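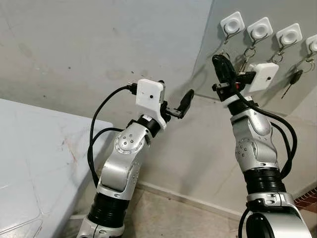 What Death Notices Tell Us About a Town
Project report, second-year seminar in Local History and Sources
Submitted March 2, 2026

1. Why I chose this subject

When I moved to Prultach for my studies, I did not know anybody, and I began to read the local paper to improve my English. The page I understood first was the page of death notices. The sentences are short and they come in nearly the same order every time: the name, the age, the place, the parents, the school, the work, the family, the service. After a few weeks I could read one without the dictionary. Then I started to notice what was different between them, and this became my project.

My question is simple. How did the death notices in one small town change between the 1950s and today, and what do the changes say about how people wished to be remembered?

2. Sources

The Prultach public library keeps the local weekly on microfilm until 1994 and in bound paper after that. From 2008 there is also a digital copy, but several months are missing, so I used the paper for those years too. The library also has a card index of notices, made by hand, which has 2,022 cards. The index gives only the name, the date of the issue and the page number. It was very useful for finding things and not useful for reading them.

I could not read every notice in one semester. I took a sample of 132 notices, all from issues published in September, from six different years: 1955, 1968, 1981, 1994, 2007 and 2020. I took every notice in those issues. I chose one month because the winter issues carry many more notices and I was afraid of mixing a difference of season with a difference of time. My instructor remarked that one month a year is a thin base, and I agree with this.

I also read the order forms and price lists of the funeral home Psarras, which gave the library a box of old office papers when it moved to its present building on Cultier Street. The box covers 1961 to 1989, with gaps.

3. How I worked

For each notice I filled in one sheet. I wrote down the length in words, whether the cause of death was given, which verb was used for dying, which relatives were named, and which facts of the life were included. At the beginning I had 19 questions on the sheet. After the first year I removed seven of them, for example the one about military rank, where I did not understand the abbreviations well enough to be consistent.

I did the sheets by hand and typed them into a spreadsheet at home. I checked the 1955 and 1968 notices two times, as I had learned many of the expressions only later.

4. Results

4.1 Length

The notices became much longer. In 1955 a usual notice had around 60 words. Many did not say more than the name, the address, the survivors and the hour of the service. In the 1981 sample almost all the notices are over 100 words, and in 2020 there are some that fill a half column with a photograph.

The Psarras papers helped me here. Until the early 1970s the form has one line for "remarks." On a later form, this line has become a box, and the family is asked to write about "hobbies, clubs and interests." I think a form like this has more influence than we suppose. If there is a box, people fill it.

4.2 The verb

In 1955 and 1968 nearly everybody "died." The expression "passed away" is present in 1968 but becomes the common one only in 1981. In 2007 I found "went home," "entered into rest" and "left us," and in 2020 there are notices with no verb of dying, where the reader must understand it from the two dates. As a foreigner I first misunderstood "went home" and believed the person had left the hospital.

4.3 Women

This was the part that interested me the most. In 1955 a married woman is often printed under the name of her husband, with "Mrs." before it, and her own first name comes later in the text or is missing. In 1981 her own name always stands first. Her work appears slowly. In the older notices a woman is a member of a church or a sewing circle. From 1981 there are cooks, nurses, bookkeepers and one school bus driver, although some of them had surely worked already in the 1950s.

4.4 Work and leisure

The men of 1955 and 1968 are described by the employer. The canning company Alix is named again and again, often with the number of years. In the 2007 sample Alix is still there, but it stands after the children and before the fishing. By 2020 some notices do not mention the work at all. They mention a dog, a card game, a favorite pie.

5. Problems

The sample is small and comes from one paper. A notice was not free after 1970, so poorer families may be missing or may have chosen a shorter text. I also cannot say who wrote each notice — the family, the funeral home or the paper — and for the early years I suspect it was mostly the paper.

Two issues of 1968 were damaged on the film, and I could read only part of the page. I left out three notices for this reason.

6. What I would do next

I would like to compare Prultach with a larger town, and to read the notices of one family across several generations. The card index would make the second idea possible. It would be good also to interview people who have written such a text. I did not do it this time. I did not feel that my English was ready for a conversation of this kind, and I did not want to trouble somebody with it.

Sources used
Prultach weekly newspaper, September issues for the years named in section 2, public library, microfilm and bound volumes.
Card index of death notices, same library.
Psarras funeral home, office papers, 1961–1989, one box, not cataloged.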